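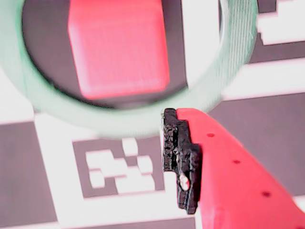

6/28/20

Drift on the Undine conductivity logger, continued from the February pages.

Bench readings repeated this morning with the cell in the small glass beaker. Standard was the Jalevton solution from the opened bottle, stirred by hand, left to stand until the temperature channel stopped moving. The logger reads high again. First reading 731, and the repeats creep upwards from there. The February entry blames the cable. I no longer think so – swapping the cable made no difference to the slope, only to the noise.

Things already ruled out: battery voltage, the old firmware, the connector at the logger end. The temperature compensation was switched off for one run and the creep was still there, so the thermistor is not the cause either.

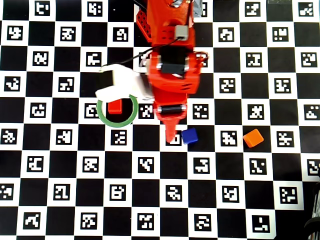

The cell itself is the next suspect. Under the hand lens there is a dull film on one of the 2 electrodes, on the inner face where the brush does not reach. It wipes off with a cotton bud and weak acid. After the wipe the reading dropped and stayed put for the length of a tea break, then started to climb again, more slowly. Either the film is not all off or there is a second cause.

Rinse water needs checking. The deionised tap has been slow to flow and the resin cartridge has no date on it. Used bottled deionised water for the afternoon runs and noted this in the margin of the log sheet. Runs with tap water and runs with bottled water must not go on the same plot.

Afternoon: 4 runs, cell wiped and rinsed before each, beaker covered with film to cut evaporation. I had not been covering the beaker before. The covered runs are flatter, which is awkward, as it means part of the drift in the earlier pages is probably just the standard getting stronger in an open beaker next to the heater.
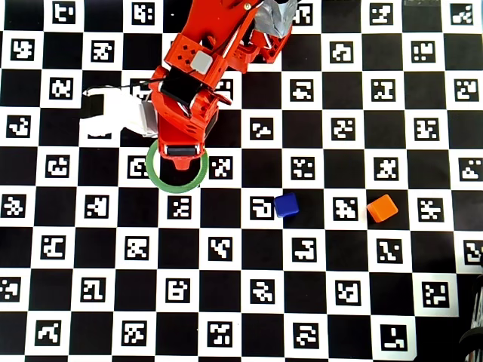
Falcão bench replied to the draft of this page that they had seen the same creep on their own logger and put it down to the plastic body of the cell taking up water. Their practice is to soak the cell overnight before any calibration and to throw away the first reading. They also asked whether the Skullonthorpe field data had been corrected, and with which cell constant.

Answer for the record: it has not been corrected. The Skullonthorpe file uses the constant from the maker's sheet throughout. The range there went up to 3,000, well above anything tested on the bench so far, so a correction taken from the low standard would be a guess at the top end. Need a stronger standard before touching that file.

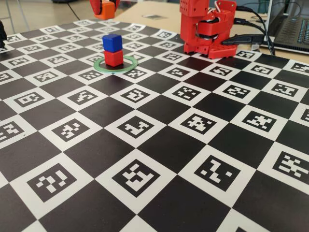

Cell is now soaking in bottled water, covered, away from the heater. Logger left running on the slow interval so that the soak itself is on record.

To do:
Repeat the covered run after the soak, same beaker, same volume.
Order a high standard and a fresh bottle of the low one.
Date the resin cartridge when it is changed.
Strike out the cable note in February and point it to this page.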